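Simulated gripper closes on the can, then the can slides out or shoots off sideways

Robot simulation > Grasping and contact
Posted 4 Sep 2024
Views: 1,547

maltitz_bench

I am trying to get a pick and place job working in simulation before we let it anywhere near the real arm. The gripper is a two-finger linkage type on the wrist, with a virtual camera mounted behind it looking down over the fingers. The objects are a short food can and a ball on a plain table. I am using Drestex for the physics and our own planner, which we call Sultana, for the motions.

The approach is fine. The fingers close on the can and the contact flag comes on for both sides. Then one of two things happens when the arm starts to lift. Either the can creeps down between the fingers until it drops back on the table, or it jumps sideways at high speed and ends up off the table. Same start position, same seed, and I still get both.

Closing force is set to 985 in the config. I assumed this was in the same units as the real controller but the manual does not say. Friction on the can is the default. Timestep is the default.

The two camera views are below. They are from separate runs, so please don't read them as before and after. 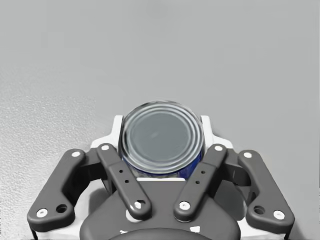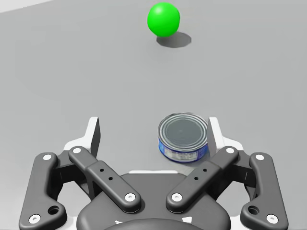 What I have tried so far

Raising the closing force. The creeping stops but the sideways jump happens more often.

Lowering the closing force. Fewer jumps, more drops.

Slowing the lift to a quarter speed. No real change.

Swapping the can for the ball as the target. The ball is picked up nearly every time, which I did not expect, as I thought a ball would be harder.

My worry is the real arm. If the simulator is telling me the force is wrong then I don't want to carry the same number across. Has anyone had this?

stedlow_rig

Check your units first. Had the same thing, it was the units.

sideload44

It may be units, but the ball working and the can failing points to the collision shapes as well. I would look at these in order.

Turn on the collision view and look at the can. The visible model has raised rings on the lid and a rim. If the collision shape was made straight from that mesh, you can end up with a lot of thin triangles round the edge, and the fingertip catches on one of them. The solver sees the finger slightly inside the can, pushes it out hard in one step, and off it goes. The ball is probably using a plain sphere, so it never has this problem. Replace the can's collision shape with a plain cylinder of the same height and radius. Leave the visible model alone.

Then look at the linkage. On a gripper like yours each side has an inner and an outer link, and they have to stay tied together. Many people drive one joint and let loop constraints hold the rest. If those constraints are soft, the fingertip pads don't stay parallel when they load up. They tip a little, the can is held on an edge instead of a face, and it creeps. Log all the joint angles through the close and the lift. If left and right drift apart by more than a hair, stiffen the constraints or drive both sides.

After that, halve the timestep and run the same seed again. If the result changes a lot, your contact settings were on the edge anyway. The same seed giving two outcomes usually means the physics is running on more than one thread. Set it to one while you are testing.

Only then go back to the force. Start low and bring it up until the can stops creeping, then stop.

On the real arm: do not copy that number over. Work out the force from the gripper maker's own sheet, set the limit in the controller and not only in your planner, and do the first closes at low speed with nobody's hands inside the fence and someone on the stop button. A can that flies off in the simulator costs you nothing. A real one squeezed too hard can split or be thrown.

maltitz_bench

Thanks both. The collision shape was taken from the mesh, 616 faces on the can alone. With a plain cylinder the sideways jump has gone in every run since. It still creeps a bit. The left and right joints do drift apart during the lift, so I am working on the constraints now.

I have also taken the force value out of the shared config, so it can't be loaded on the real controller by mistake. Still waiting to hear what units Drestex uses there.

stedlow_rig

Told you, units. Ours was newtons in one file and a percentage in the other.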